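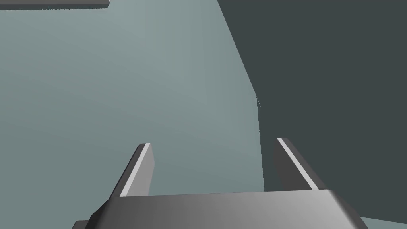
Doaa Lahlou wondered why the Vostby minutes would need indexing at all when you can search the scans. Fair question, and I'll try to answer it, quickly, I have to leave for the archive in a bit.

3 min read

Doaa, short version: the search only finds what the scanner managed to read, and it read very little of the older volumes. Long version below, with Balakrishnan's message so the people who joined over the summer can follow.

On 29th August Balakrishnan Warrier wrote:

> Dear all,
>
> The parish minute books are now back from scanning. There are 7 volumes and 2,885 pages in total, including blanks and the loose sheets tucked in at the back of volume 3. The typed volumes came out very well. The handwritten ones did not, as far as text search goes, although the pages themselves are perfectly legible on screen.
>
> I would like to settle how we index names before anyone starts. In particular:
>
> Do we keep the spelling as written, or bring it to a standard form?
>
> Do we index every mention, or only where the person does something (signs, pays, complains, is elected)?
>
> What do we do with women who appear only as "Mrs" plus the husband's name?
>
> I lean toward spelling as written, every mention, and a separate column for the third problem. But I am willing to be talked out of it.
>
> Could people reply to the list and not to me privately, please. My inbox is not an archive.
>
> Balakrishnan

OK so. My answers, in order.

Spelling. As written, yes, but PLEASE let's have a second column with the standard form. I did the Brenilden school registers on my own with as-written only and regretted it by the second box. One family in there is spelled five ways, two of them on the same page by the same clerk. If you sort the sheet they end up scattered all over and a person looking for a grandfather gives up after the first one. Two columns. Slower going in, much faster coming out.

Who decides the standard form? I'd say whatever is on the gravestone if there is one, otherwise the latest spelling in the minutes. Not the one we like best. Léonie will disagree, she wants the earliest. Léonie, go ahead, but keep it under a page this time.

Every mention or not. I've changed my mind on this. Used to be firmly for every mention. Then I tried it on volume 1 over a couple of evenings and the chairman comes up on nearly every page, doing nothing but opening the meeting. 1,344 entries for the volume and a huge chunk of them are him and the secretary. Nobody will thank us for that. So my suggestion – index every mention for everybody except the chair and the secretary, and for those two just give the range of pages where they held the post, plus any place where they do something out of the ordinary. Like the row over the well, or when the secretary resigned and un-resigned in one evening.

Mrs. Separate column is fine but I'd go a bit further. If we know her own name from the baptisms or the school registers, put it in square brackets. If we don't, leave the brackets empty. An empty bracket tells the next person there's something to look for. Leaving it out altogether tells them nothing.

Some small stuff while I'm at it:

Page numbers. Use the scan number, not the number inked on the page. Volume 4 was numbered by somebody who skipped from 19 to 30 and never went back. If you want to add the inked number put it in notes.

Dates. Write the month as a word. We lost a whole evening on the Brenilden boxes to day/month vs month/day and I'm not doing it agian.

Abbreviations. "Wm", "Jas", "Thos" – copy as written in column one, spell out in column two. If you can't tell what it stands for, a question mark and move on. Don't sit there for half an hour. I have sat there for half an hour.

Crossed out names. Index them! With "crossed out" in the notes. Some of the best things in these books are crossed out.

Loose sheets. They get their own letter after the volume number, so 3a, 3b etc. Blandine Le Goff has already done a list of them, in pencil, in the front of the box. Could somebody type it up.

Software. I know Josiane wants us all on Tokier for this and I've nothing against it, but half the list can't open the files and the other half opens them and looses the accents. Plain spreadsheet, please, saved with the volume number first. Josiane can pull it into Tokier at the end if she wants to.

Doaa, back to your question. Try it yourself – open volume 2, any page, and search for a name you can see with your own eyes. I got no hit on "Lindqvall" four times running on a page where he signs in letters an inch high. The typed volumes are a different matter and I'd leave those until last, or maybe only do the women and the crossed out names there. Open to that.

Who is taking what? I can finish volume 1 and start 2. Volume 5 has the worst handwriting and the best gossip, so it should go to someone patient. Not me.

I'd like to have the first three done by December so they can go on the reading room computer before it closes for the holidays. If that's too tight say so now and not in November.

Have to run. Will send the column headings tonight, or tomorow if the bus is late again.

You are receiving this because you subscribe to the Vostby local history list. Contact the list owner | Copyright remains with the authors of messages | Back to top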